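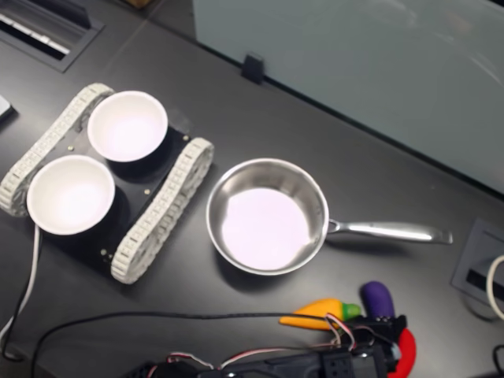

Two white bowls and a saucepan.

17/10/2021

I have now moved to Prustville, a town of about 2,000 people and one bakery, and I've been eating soup ever since. I didn't plan to become a soup person. I owned a blender and had opinions about restaurants. Then the moving truck went to the wrong state with my furniture in it, and for the first week dinner was whatever fit in one pan.

The first soup was leek and potato and tasted like a damp envelope. The second had too much cumin, a mistake I went on to repeat in May, when I should have known better. By the fifth I'd found the old Zetine cookbook at the library sale, 300 pages, most of them about aspic. Page 202 has a plain onion soup that asks you to stir for an hour and "think pleasant thoughts." I managed twenty minutes and thought about the truck.

It was still the best thing I'd made in years. The onions went the color of a good saddle, and I ate the lot standing up.

The furniture did arrive, minus a lamp. I have a proper table again and no excuse, and last night I had soup. Next I want to try the barley one, if the store on Ginting Road ever restocks barley. They have had a sign up about it since the summer.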